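Home | Animals | Earth | Things We Use | Long Ago | Ask a Question

How Does a Cup Get Made?

Most people drink from a cup every day without thinking about where it came from. A lot of cups start as dirt. It is a special kind of dirt called clay, and people have been digging it up and shaping it for thousands of years.

What is clay?

Clay is made of very tiny bits of rock. Rain, wind and ice wear big rocks down over a very long time. The smallest bits get washed along by rivers and settle in quiet places, such as the bottom of a lake. When the lake dries up, a layer of clay is left behind.

The bits in clay are much smaller than grains of sand. They are flat, too, like tiny playing cards. When clay is wet, the flat bits slide over each other and stick together at the same time. That is why you can bend wet clay into a shape and it stays there when you let go. Sand will not do that for long. If you have ever built a sandcastle, you know what happens when it dries.

Clay comes in many colors. Red clay has iron in it, the same metal that turns red when it rusts. Gray clay often has bits of old plants mixed in. The whitest clay is called kaolin (say it KAY-uh-lin). It is used to make porcelain, a hard, smooth, white material.

Getting the clay ready

Clay from the ground is full of things you would not want in a cup. There may be roots, pebbles and sometimes a worm. The clay is mixed with water until it is as thin as soup, and then it is poured through a screen. The lumps stay on top. The water is squeezed out, and what is left is clean clay.

Next, the air has to come out. A potter does this by pushing and folding the clay on a table, the way a baker kneads bread. Potters call this wedging. It also makes the clay the same softness all the way through, so it is easier to shape evenly.

Three ways to shape a cup

The oldest way is to use only your hands. You can push your thumb into a ball of clay and pinch the sides until they are thin. This is called a pinch pot. You can also roll clay into long snakes, stack them in rings and smooth them together. That is a coil pot.

The second way is to use a potter's wheel. The wheel is a flat, round plate that spins. The potter puts a lump of clay in the middle, wets both hands and presses. As the clay spins, the potter opens a hole in it and pulls the sides up. It looks easy. Henok Nigatu, a potter in the town of Genley, spent 11 weeks learning to do it before he made a cup that he wanted to keep.

"The hard part is the middle," he says. "If the clay is not right in the middle of the wheel, it wobbles. Then the wobble gets bigger, and you have to start over."

The third way is to use a mold. A mold is a hollow block with the shape of the cup inside it. Many molds are made of plaster. Workers pour in runny clay, called slip. The plaster soaks up water from the slip, and a layer of firmer clay builds up along the inside. The extra slip is poured out, the mold is opened, and there is the cup. Factories like molds because every cup comes out the same size.

Adding the handle

A mug is a cup with a handle. The handle is often made by itself and joined on later, when the clay is about as firm as cold butter. Potters call this stage leather-hard.

To join the two parts, the potter scratches both places where they will touch. Then a little slip is brushed on, and the parts are pressed together. The slip works like glue. If the potter skips the scratching, the handle may fall off as it dries.

Why does a mug need a handle at all? Clay walls let heat through. When you pour in hot cocoa, the outside of the mug gets hot too. The handle sticks out from the side, so it stays cooler than the rest.

Into the kiln

A dry clay cup is still weak. If you dropped it in a bucket of water, it would turn back into mud. To make it strong, it has to be fired. That means it is baked in a very hot oven called a kiln. (Some people say "kill" and some say "kiln." Both are fine.)

A kitchen oven is not nearly hot enough. The first firing in Henok's kiln goes up to 920 degrees Celsius. In Fahrenheit, that is 1,688 degrees. At that heat the clay changes for good. You can never mix it back into mud again, no matter how much water you add.

The kiln has to heat up slowly and cool down slowly. If it goes too fast, the cups can crack. Gebremedhin Tufa looks after the kilns at the Berhe Pottery in Privstead, where he loads the shelves, closes the door and then leaves it shut until the next day. "Children who visit always ask if they can look inside," he says. "I tell them to come back tomorrow."

The shiny coat

After the first firing, a cup feels dry and a bit rough. Water can soak into it. So it gets a coat of glaze. Glaze is a mix of water, clay and powdered minerals. One of the main things in it is silica, which is also used to make window glass.

The cup is dipped in the glaze or sprayed with it. Then it goes back in the kiln. The powder melts and spreads out. When it cools, it is a thin layer of glass stuck tightly to the clay. That is what makes a mug shiny and easy to wash.

The bottom edge is usually wiped clean before the cup goes in. Melted glaze is sticky, and a cup with a glazed bottom would stick to the kiln shelf. Turn over a mug at home and feel the ring underneath. You may find a rough part with no shine.

How do pictures get on a mug?

Some pictures are painted by hand with a brush. This takes a long time, and no two are exactly alike.

Many mugs have pictures that were printed first. The picture is printed on a special sheet, a little like a sticker. The sheet is soaked in water until the picture slides off, and a worker smooths it onto the mug. One more trip through the kiln makes it stay on. A printed picture can be very small and still show things like ears and a face.

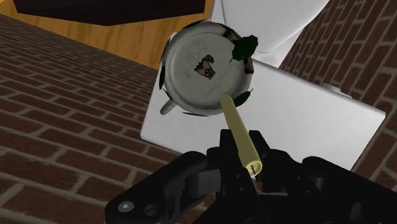
A white mug with a small cartoon cat and some curly lettering.

People choose all kinds of pictures for their mugs. Animals are popular. So are flowers, names, maps and jokes. Old cups had pictures as well. The small museum in Zirov has a cup with a blue fish painted on it and the year 1731 on the bottom. The fish is still bright, because the color is under the glaze where fingers cannot rub it off.

Can a broken mug be used again?

A fired mug cannot go back to being soft clay. It should not go in the bin with glass bottles, either, as it melts at a different heat and can spoil the new glass. Broken pieces can be useful in other ways. Some people set them in cement to make a mosaic. Some potteries grind them into a powder called grog and mix it into new clay. Grog helps big pots dry without cracking.

Ask a grown-up to pick up the pieces if a mug breaks. The edges are sharp.

Words to know

Clay: soft, sticky earth made of very tiny bits of rock.
Slip: clay mixed with enough water to make it runny.
Leather-hard: partly dry, firm but not yet hard.
Kiln: a very hot oven for baking clay.
Glaze: a coating that melts into a thin layer of glass.
Grog: fired clay that has been ground up.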